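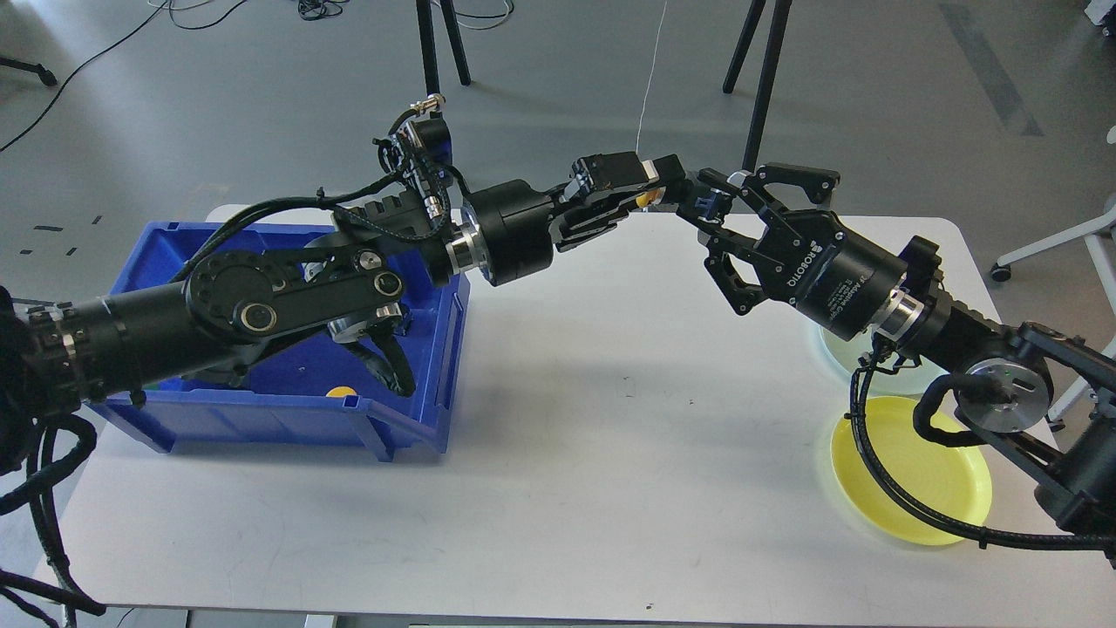
Table Setters and Sorters, part-time (Istgate site)

Domow rents out tableware and storage bins for family parties, school events and small weddings. After each event everything comes back to us mixed together, and it must be sorted, checked and packed again before the next customer. For the spring season we are looking for people who like this kind of quiet work and who do it with attention.

What you will do

You work standing at a table, usually with one bin and a few plates in front of you at a time. You take the small items out of the bin, look at each one from both sides, and put it on the plate of the right color or back in the bin. Plates with cracks or deep scratches go to a separate shelf. When the bin is finished, you fill in a short sheet and take the next one. Our stock is 3,000 plates and 268 bins, so there is always a next one.

In the second half of the shift you help with packing. Orders for the Czerwiński hall are packed by table, all other orders by item. We will show you both ways in the first days, and the instructions are also on the wall in English and Polish.

What we expect

You can stand for two hours before a break and lift a full bin of up to 112 ounces with no difficulty. You see colors well, as much of our sorting depends on it. You can read a packing list in English. Your English does not need to be perfect, mine is also not. Experience in a kitchen, a warehouse or a laundry is welcome but we do not ask for it.

Please do not wear rings or bracelets during work, they leave marks on the plates.

What we offer

Shifts of four hours, morning or afternoon, and you choose which one for the whole month. Training is paid the same as normal work. There is a small kitchen with a refrigerator and free coffee and tea, and a locker for each person. Gloves and aprons are given by us and washed by us. Bus stop Nevolico is five minutes on foot, and there is parking for bicycles in the yard.

The work begins in April and continues until the end of the summer. For persons who wish to stay longer, we can speak about it in the last month.

How to apply

Write us a short letter with your name, your phone number, and the shift you prefer. A resume is not necessary. If you have worked with breakable things before, please mention what it was. Put the reference number 2128 on the letter, or we will have difficulty finding it. You can leave it at the front desk in Istgate or send it by mail to the same address.

Letters should reach us by 28th March. We invite all suitable persons to a trial shift of two hours, also paid, and we give an answer within one week after it.

Contact person for questions: Orestis Nikolaidis, stock and packing, Domow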